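Rundbrief der Kochgruppe Nevilance
Ausgabe vom 10. November 2019

Gelbe Paprika, ein Teller und eine weiche Unterlage

Liebe Mitglieder und Freunde,

in der letzten Ausgabe habe ich über Zwiebeln geschrieben, und es kamen mehr Briefe als erwartet. Drei davon baten mich, etwas über Paprika zu schreiben, besonders über die gelbe. Ich mache es gern, denn in meiner Kindheit in Finnland gab es bei uns zu Hause fast nie Paprika, und ich habe dieses Gemüse erst als erwachsener Mann richtig kennengelernt. Vielleicht bin ich deshalb bis heute ein wenig verliebt in sie.

Die gelbe Paprika steht im Geschmack zwischen der grünen und der roten. Sie ist süßer als die grüne, hat aber nach meiner Meinung etwas mehr Frische als die rote. Beim Einkauf schaue ich zuerst auf den Stiel. Er soll grün und fest sein, und die Haut soll glänzen. Wenn man leicht mit dem Daumen drückt, darf nichts nachgeben. Bitte nur leicht drücken, die nächste Person möchte auch noch eine schöne Paprika kaufen!

Zu Hause lege ich sie auf eine gepolsterte Matte, neben einen flachen Teller. Auf einem glatten Tisch rollt eine runde Frucht gern weg, auf dem Stoff bleibt sie auf der Seite liegen. Auch der Teller rutscht nicht. Und ich gebe zu, dass mir die Farben gefallen: Gelb neben blassem Mintgrün, darunter ein graues Blau.
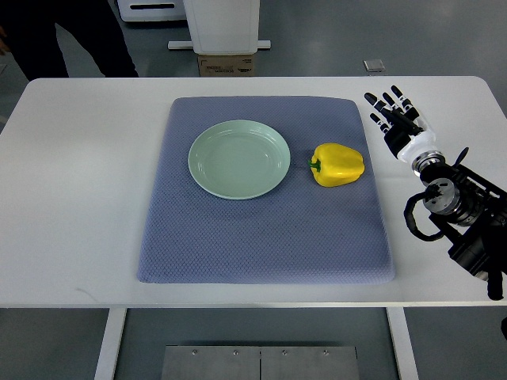

Waschen, schneiden, aufbewahren

Paprika soll man erst waschen, wenn man sie braucht. Im Gemüsefach hält sie sich am besten trocken und ganz. Ich habe früher alles gleich nach dem Einkauf gewaschen und mich gewundert, warum die Stelle um den Stiel so schnell weich wurde. Meine Nachbarin hat mir dann erklärt, dass sich das Wasser dort sammelt. Seitdem wasche ich spät und trockne gut ab, auch in der kleinen Vertiefung oben.

Zum Schneiden gibt es verschiedene Schulen. In unserem Kurs haben wir lange darüber diskutiert, und ich will keinen Streit beginnen. Meine Art ist diese: Ich stelle die Paprika auf den Kopf, also mit dem Stiel nach unten, und schneide die Wände von oben nach unten ab, eine nach der anderen. Das Gehäuse mit den Kernen bleibt in der Mitte stehen und man kann es ganz wegnehmen. Die hellen Rippen schneide ich flach heraus. Die Stücke lege ich mit der Haut nach unten auf das Brett, weil das Messer auf der glatten Seite leichter abrutscht.

Geschnitten kommen die Streifen bei mir direkt auf den Teller. Er soll flach sein und einen Rand haben, damit nichts herunterfällt, wenn man ihn zum Herd trägt. Eine tiefe Schüssel ist für rohe Streifen weniger praktisch, die unteren werden immer zuletzt gefunden.

Wer die Paprika mit der Hand hinüberlegt, fasst sie am besten am Körper und nicht am Stiel. Der Daumen kommt auf die eine Seite, die Finger auf die andere, ohne viel Kraft. Der Stiel kann abbrechen, und dann hat man eine offene Stelle, an der die Frucht schneller verdirbt. 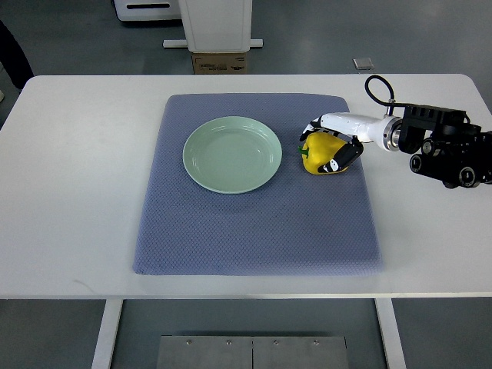
Mit den Resten koche ich gern eine einfache Beilage. Man braucht zwei gelbe Paprika, eine kleine Zwiebel, Olivenöl, Salz und etwas Essig. Die Paprika in Streifen bei mittlerer Hitze 30 Minuten im Öl schmoren, die Zwiebel kommt nach der Hälfte der Zeit dazu. Am Ende ein Löffel Essig und eine Prise Zucker, wenn man es mag. Es schmeckt warm zu Kartoffeln und am nächsten Tag kalt auf Brot, was ich persönlich noch lieber esse.

Noch ein Wort zur Matte. Mehrere von Ihnen haben gefragt, wie man eine gepolsterte Unterlage pflegt. Schauen Sie bitte zuerst auf das Etikett. Meine zu Hause darf bei 40 Grad in die Maschine, und ich trockne sie liegend, damit die Ränder nicht wellig werden. Krümel bleiben gern in dem feinen Muster sitzen. Eine weiche Bürste hilft besser als ein nasses Tuch. Geschnitten wird natürlich nicht auf der Matte, dafür haben wir die Bretter.

Termine und Bitten

Das nächste gemeinsame Kochen findet in der Küche in der Vasiliu-Straße statt. Thema ist Gemüse aus dem Ofen. Es gibt noch 7 freie Plätze. Bitte bringen Sie eine Schürze und eine Dose mit Deckel mit, letztes Mal mussten wir vieles in Papier einpacken.

Im Februar wollen wir über Kohl und Rüben sprechen. Wer ein Familienrezept hat, kann es mir gern schicken, auch mit der Hand geschrieben. Ich lese alles, nur manchmal etwas langsam.

Mit freundlichen Grüßen
Pentti Huttunen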